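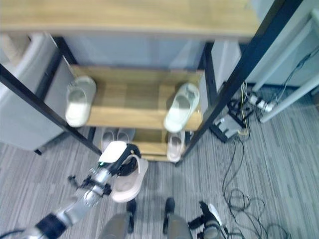 Success rate is the wrong headline number for tidying tasks, and I would like papers on household manipulation to stop leading with it. A rate needs a unit, and in tidying the unit is rarely stated. Take the shoe rack. An episode can be scored by the slipper, by the pair, or by the final state of the whole rack, and the three scores can rank the same two policies in opposite orders. With two white slippers at opposite ends of the middle shelf and a pinkish-beige one in the gripper, a per-item score counts each white slipper as placed. A per-pair score gives them nothing. The match for the held slipper is on the bottom shelf, so where the held one goes next matters a great deal under one rule and not at all under the other.

Our group at Branisgate ran into this while comparing two policies, Tirnine and an older baseline, on the Tredby task set. Both were trained on the same 800 demonstrations. Scored per item, the baseline came out ahead. Scored per pair, Tirnine did. Neither result is false. The baseline is quick and puts a slipper on whichever shelf is nearest, while Tirnine is slower and drops more of them, but tends to go back for the partner. A reader given only one of the two tables would draw a firm conclusion from it, and so would a reviewer.

The usual defence is that the scoring rule is in the appendix. Often it is. I have also read appendices where the rule is 'the rack is tidy', judged by the operator, which leaves the reader with very little to work from. 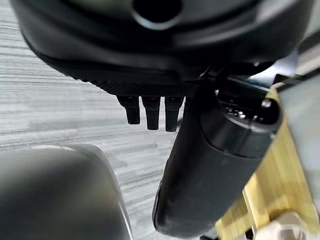
Wrist view with the striped floor behind the fingers.

A second problem is what the policy has to go on at the moment of decision. Pairing needs memory, or a view wide enough to hold both slippers. A wrist view is useful for closing on a strap and of little use for working out what else is on the rack. When we removed the head view as an ablation, the per-item score fell slightly and the per-pair score fell much further. Reported under the per-item rule alone, that ablation would have supported the claim that wrist views are nearly sufficient. I have seen the claim made on just that kind of evidence.

It also bears on how we describe generalisation. Changing the colour of the slippers is a mild test for grasping and a hard one for pairing, particularly when
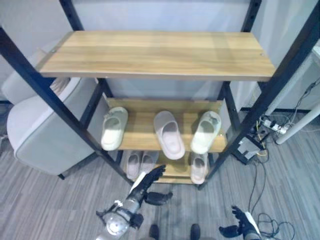

two of the colours are pale and close together. A policy that treats every slipper as an object to be lifted will pass the test without having been tested on anything. We should say which part of the task a variation is meant to stress before reporting that the policy survived it.

What I would ask for is modest. Report at least two scores at different units, and state them in the main text. Publish the final state of each episode as a list of items and shelves, so that others can apply their own rule. We did this for the Zou evaluation and it took one person 3 afternoons, most of which went on agreeing what to call the shelves.

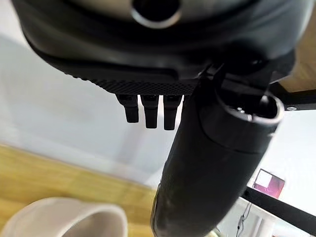
Wrist view over a wood-grained surface, with a tipped, cup-like container at lower left.

The objection I hear most is that more scores give authors more room to choose the flattering one. They have that room now. Printing both numbers side by side at least makes the choice visible, and the disagreement between them is usually the most informative thing in the table. In our case it sent us back to the demonstrations, where it emerged that operators had been told to finish quickly and had received no instruction about pairs. The baseline had learned that preference faithfully. We are collecting a new set in June with the instruction changed and the scoring rule written down first.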